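Carried Level
What a serving tray has to do between the counter and the table

A takeout cup is designed for a hand. Its wall tapers so that cups nest in a sleeve, its base is smaller than its rim, and most of its weight when full sits above the midpoint. Put it on a tray and those features start to work against it. The narrow base gives little resistance to tipping, and the lid adds mass at the top.

Mitali Weerasinghe manages a 12-table coffee bar in Kotville, where most customers order in paper cups even if they plan to stay. Over one November she kept a log of spills on the floor side of the counter. Out of 271 tray loads, six ended with liquid on the tray or the customer. None involved a dropped tray. Four occurred in the last few feet, while the tray was being lowered, and two when a cup was lifted off one end and the carrier failed to correct for the change in load.

Her first adjustment was to the loading order. Hot drinks go on before cold ones, and the heaviest cup goes closest to the carrier's body. Three cups in a row along the long side look tidy but put all the weight over one edge. A diagonal spreads the same load across both axes and leaves a gap beside each cup wide enough for fingers. Four cups are set near the corners, with an inch of clearance from the rim.

Tray material matters less than surface texture. Smooth plastic is easy to wipe and dries quickly, but a film of condensation under a cold cup will let it slide at a shallow angle. A fine molded grain helps. Rubberized liners help more, though they hold coffee oils and need a proper wash at the end of each shift. Rounded corners are easier to clean than square ones, and a handle cut into the tray wall keeps the thumb off the carrying surface. 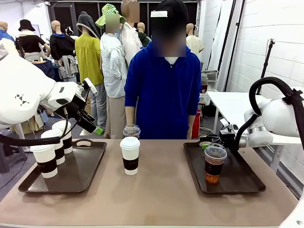

Cold drinks in clear cups should travel on their own tray where the order allows. A domed lid raises the overall height, and ice shifts when the carrier turns. Tharindu Nanayakkara, who trains counter staff at two shops in Bemport, teaches a separate carry for them: elbow in, tray against the forearm, no stacking of any kind. He also has trainees turn every sleeve so the printing faces the same way, which makes a crooked or slipping sleeve easier to spot before the tray leaves the counter.

Sleeves are a weak point. They are sized for one cup diameter and will ride down on anything narrower. A sleeve that has dropped to the base lifts the cup slightly off the tray and reduces contact. Push it back up to the middle third of the wall before loading.

Lowering is done in two stages. The near edge of the tray touches the table first, then the far edge is let down under control. Cups come off from alternating sides. Any cup that belongs to someone at another table stays on until last.

Weerasinghe repeated her log this fall, ending on 19th October, using the revised loading order. She recorded 84 loads and one spill, a cold tea with a lid that had not been pressed down all the way.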